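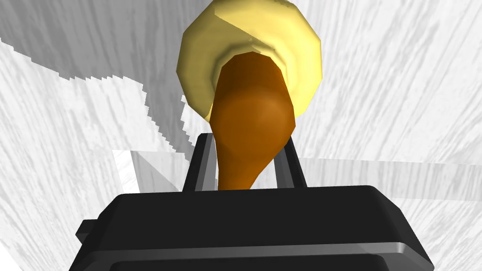 I have spent most of June reading arbitration clauses, which I had never done before my dispute with Gornell. They supplied the shelving for my shop, I said a third of it was the wrong depth, and they said it matched the order. The contract sent us both to an arbitrator instead of the county court, under clause 30, which I had signed without reading. The clause gave us very little room to move. Either we agreed on an arbitrator within the time allowed or one was appointed for us, and either way the decision was final.

The sum in question was £3000. A solicitor I rang said that at that level I should think hard about costs before I did anything else, and she was right. The clause said fees would be split equally unless the arbitrator decided otherwise. It did not say what the fees would be. I wrote to Gornell and asked if they would agree to a documents-only procedure, meaning no hearing, and they replied the same afternoon to say yes. I think they were as worried about the bill as I was.

We agreed on Amnuay Noiphan, who had a background in supply contracts and charged a fixed fee. His first letter was one page long. It set out what each side had to send and by when, and asked us to number our pages. I had 8 documents: the order form, the drawings, two delivery notes and some emails. Gornell sent a good deal more, including their full terms and a statement from the warehouse.

The part I found hardest was writing my own statement. My first draft was mostly about how annoyed I was. I left it overnight, took out everything that was not a date, a measurement or something written down at the time, and it came to a page and a half. My brother read it and said it was dull. I sent it.

The award came by email at ten in the morning. He found that the drawings formed part of the order, that the depth on the drawings was the one I had asked for, and that I should have complained sooner about the second delivery. Gornell were to pay me £1469 and we were to bear our own share of the fee. I was disappointed for a day or so. Reading it again, I could follow how he got there, and I could see the email I ought to have sent and didn't.

They paid on time. The shelves are still up, with the wrong ones in the stock room where the depth doesn't matter much.

I have a new contract from Prakura for the counter and I have read all of it. Their clause names a mediator first and an arbitrator only if that fails. I have asked them to add a cap on fees and am waiting to hear back.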